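4.2 Hand Tool Transfer, Dual-Arm Cell

Before enabling either arm, complete the steps in order.

1. Clear the floor of debris and place the tray.

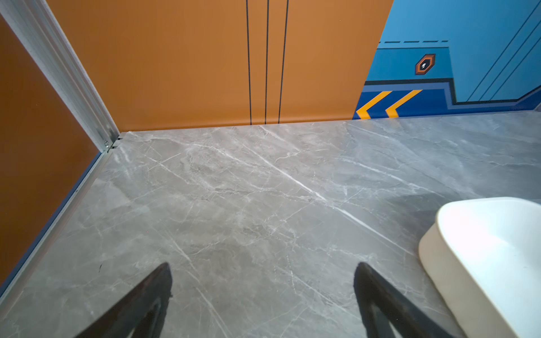
Work limits are set per arm and stored under profile 634. Jog each arm to its limits at low speed with the gripper open and empty. Keep the fingers clear of the white plastic rim at the lower right of the wrist view. Record any contact in the cell log.

2. Set the grip height on the handle, never on the shaft. 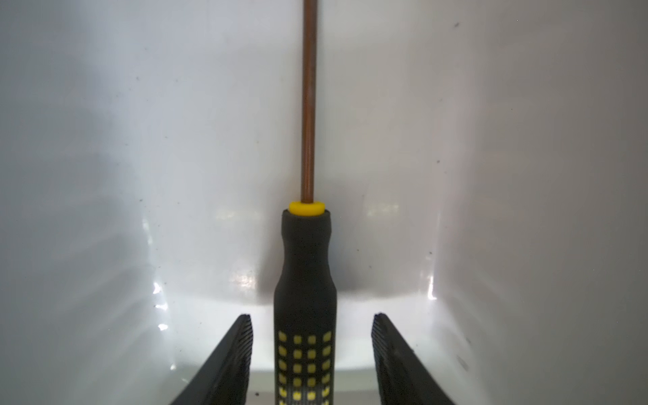 3. Close at force level 3. If the tool tilts, open and repeat.

CAUTION: Keep hands outside the rail while either arm is enabled.

4. Lift the tool straight up until it clears the rim, then hold.

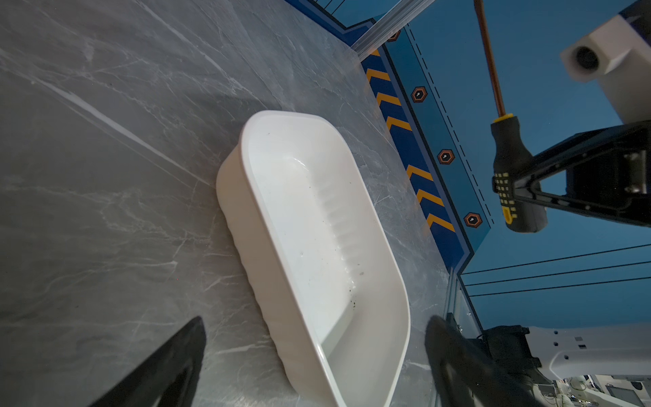
5. Move the second arm only after the first reports a stop. Crossing paths are not permitted — the controller does not check for them.

NOTE: Repeat the limit check every June. Limit changes require approval from Shanti Lodhi.

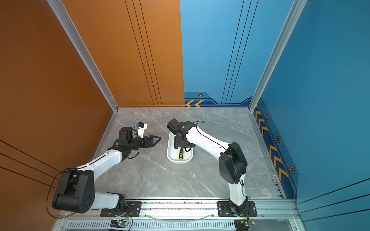
Figure 6. Right arm lowered into the tray, left gripper open.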